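**Consultation on automated bag packing: what should staff ask for?**

Posted by Hacer Kurtuluş, 09/02/2025
Section: Work and employment / Changes at work

I am the elected staff representative at a packing site which prepares small mixed orders for local shops and care homes. The site employs 23 people on the packing benches. Our employer, Brimier, has informed us in writing that part of the bench work is to be given to two-armed robot cells, beginning with the orders that go out in thin carrier bags. The letter calls this a trial and states that no posts are at risk "during the trial period". It does not say how long that period is.

I have been permitted to watch the cell at work on two occasions and to circulate pictures to members. Staff had been told that the robots would handle boxes. The work is in fact the bags, and the articles that go with them are the same assortment we deal with ourselves: fruit, small desk items, clocks and so on.
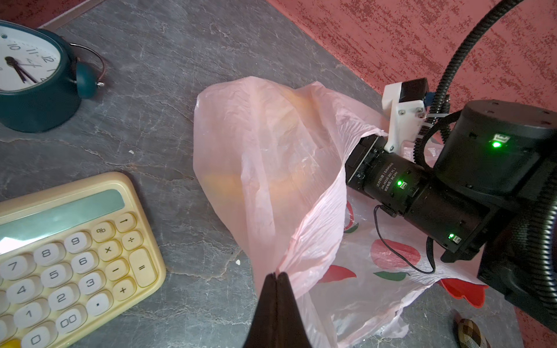
My members have raised the following concerns, and I should be grateful for advice from anyone who has dealt with a similar change.

- Two of our longest-serving packers are paid a skill supplement for mixed bags. They wish to know whether it can be withdrawn if the mixed bags go to the cell.
- Staff have been asked to "support" the cell by setting out articles and clearing up afterwards. No grade or rate has been attached to these duties.
- The cell carries cameras. Members would like to know what is recorded, and whether their hands, faces or working speed form part of it.
- The consultation meeting is to last one hour, for the whole site.

I should add that the mood is not hostile. Several colleagues have wrist and shoulder trouble from the benches and would welcome a change of duties, provided that it is a proper post with a proper description. What they do not want is to be told in August that the matter was settled months before.

Is there an accepted list of points which a representative should obtain in writing before a trial of this kind goes any further?

---

**Gwion Rees**

I am not aware of a single accepted list, and practice differs a great deal between employers. I acted as staff representative at Mundero when comparable equipment was brought in, and I can set out what we asked for and what we received.

First, the trial itself. Request a start date, an end date and a statement of what will be measured. Our employer originally proposed to measure only the number of bags completed in a shift. We asked that it also record how often a member of staff had to step in, how long each interruption lasted, and who carried it out. This proved to be the most useful figure of the entire exercise. In the first full week there were 104 interventions, all of them made by bench staff who were expected to meet their usual targets at the same time. Once that was on paper, the targets were reduced without much argument.

Secondly, the nature of the work. Bags are considerably more awkward than boxes. A thin bag folds, slips and closes up, and one arm may well be occupied in dealing with the bag while the other handles an article. Management may be inclined to describe the remaining human duties as "minding the machine". I would resist that wording. Choosing the articles, setting them out within reach, checking the finished bag and deciding when to stop the cell are all skilled tasks, and the job description should name them one by one.

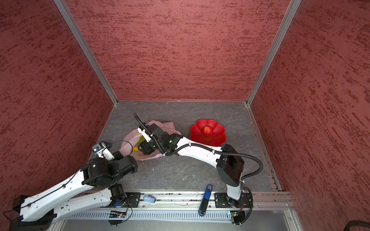

Thirdly, the supplement. If it is written into the contract as payment for a skill held, it should not fall away simply on the ground that the skill is called upon less often. If it is written as payment for a task performed, the position is weaker. Obtain copies of the actual wording for both members before the meeting. At our site the two kinds of wording were found side by side, in contracts signed within the same year.

Fourthly, time. One hour is not sufficient. We obtained three separate meetings, one for each shift, with written answers supplied in between. I would ask for this at once and in a courteous form - it is a modest request and is seldom refused outright.

The eventual outcome for us was that 13 staff moved to what are now called cell attendant posts, on a rate slightly above the bench rate. The others remained on the benches. Two colleagues left in that period and were not replaced, and I consider that we ought to have asked about unfilled vacancies at the outset. "No posts at risk" does not cover a post which is quietly allowed to lapse.

---

**Vilhjálmur Ragnarsson**

They will say it is a trial and then it will stay. Ours did. Get everything in writing and join a union if you have not already.

---

**Yasaman Kazemi**

I work on the employer's side, as a site manager with Zaver, and offer the following in the hope that it is of use. The previous reply is a little brief, although I cannot say that the experience it describes is unusual.

On the cameras, you are entitled to a clear answer and should put the question separately from everything else, in a letter of its own. There are at least three matters to be distinguished: what the cameras are able to see, what is stored, and who may look at it. In our own cells there is a camera on each arm and a fixed one looking down on the working surface. The walls of the cell keep most of the room out of view, but a person who leans in to set out the articles will naturally be seen. We agreed with our staff that the arms are stopped and recording is paused whenever articles are being changed over, and that no recording may be used in an individual's performance review. Both points appear in the site rules and are displayed beside each cell.

You may also wish to ask that members be shown the cell at work on the full range of orders. A demonstration with one or two articles gives a poor idea of the job. Ask to see a bag with several different things to go in it, some of them soft and some of them round, and ask for the same order to be repeated a number of times while staff are present.
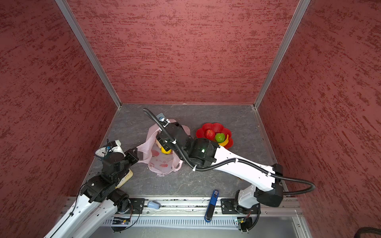
*Both arms in use on a mixed order, with the fruit on its plate beside the bag.*

On duties, I would suggest that you propose a draft job description yourselves. Managers are frequently short of time and will often work from whatever document is already on the table. Ours was written largely by Mehrangiz Khosravi, who had packed by hand at the site for many years and who now trains new attendants. It runs to two pages. The heading that gave rise to most discussion was "authority to stop the cell". Some of my fellow managers wished this to rest with the supervisor alone. The staff took the view that the person standing nearest should be able to stop it without seeking permission and without having to account for lost output afterwards. They were right, and the rule has remained in that form.

As regards colleagues with wrist and shoulder trouble, please do not assume that attendant work will suit them. It involves less repetition, but there is a good deal of reaching forward and standing still. We had each person seen by occupational health before any transfer, and a small number chose to return to the benches. A right of return within a fixed period is worth requesting for that reason.

I should be content for you to quote any of this at your meeting, without naming the site.

---

**Hacer Kurtuluş**

I am obliged to all three of you. I have written to the employer today requesting the dates of the trial, the measures to be used and a meeting for each shift, with a separate letter on the cameras as advised. The contracts for the two members have been asked for as well. It appears that one of them dates from when the site belonged to Picard, so the wording may well differ. I shall add a note to this page when a reply is received.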